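Arard opened its doors in November and invited 116 people to watch a simulated arm put a marker in a pencil cup. I went with Nazanin Shirazi, who writes the Flinow newsletter, and I kept my coat on.

## The marker, perhaps

White barrel, black cap with a ridged grip. It stood up on a wood-grain table, the sort of trick a simulator does well.
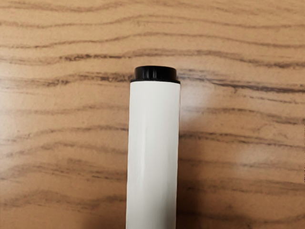 ## The arm

Siiri Kütt ran the demo and promised 300 clean runs by spring. I'd like to see the failed ones too.

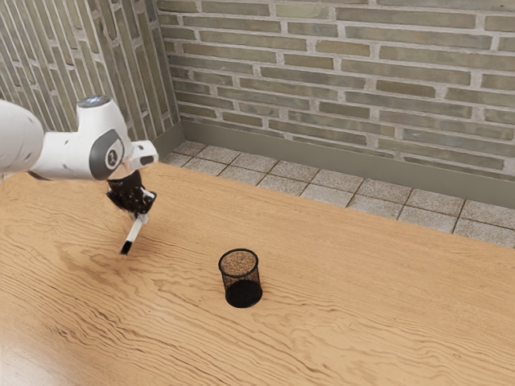

She took questions for longer than planned — mostly about price, which she wouldn't give.

Someone asked how this helps a warehouse.

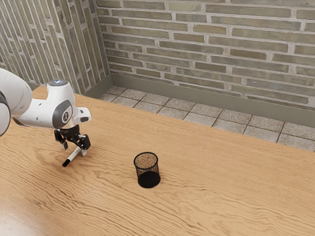 Prajapati bought into this kind of thing early, and I have yet to meet a customer of theirs. My doubts are simple. One marker, one mesh holder and a clear table make an easy job, and real desks have clutter.

## The table

Bare wood and stone-like tiles, with a bit of black gripper or wrist low down.

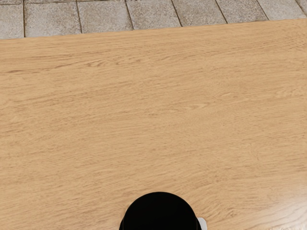
## Next visit

Andale, room 1205.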